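Shared Cabinets and Storage: Frequently Asked Questions
Devevmont Office Services. Last updated November 23, 2024

Which cabinets may staff use?
Staff may use any light wood cabinet with double doors on the Velside floor. White drawer pedestals are assigned to individual desks.

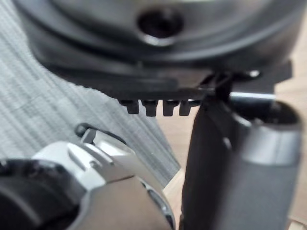
Requests for a second cabinet are reviewed each August.

How should boxes be stored?
Flat boxes are to be placed on the interior shelf. The top of a cabinet may be used while items are being sorted, but boxes should not extend past its front edge. 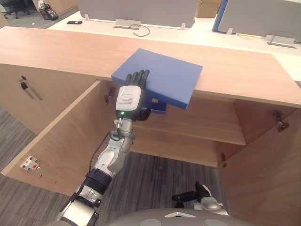

Keys remain the responsibility of the registered user. A lost key must be reported to the Wudell service desk within 8 working days.

May cabinet doors be left open?
Doors may be open during loading and unloading only. They should be closed gently so that the catch engages. 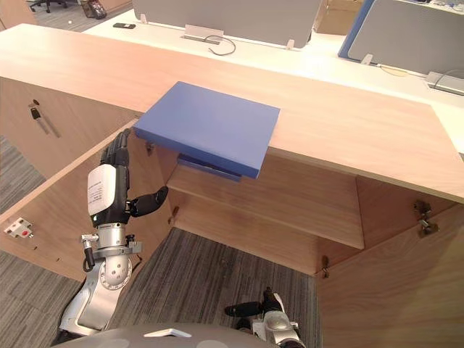

Damaged catches are repaired at no charge to the department.

Can a cabinet be moved?
Cabinets may be moved by Facilities staff only. Dragging furniture can lift the seams between carpet tiles.
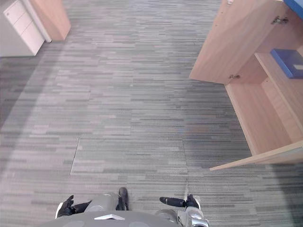
Please allow a clearance of 90 centimeters in front of each cabinet. Relocation requests should be submitted on Form 134.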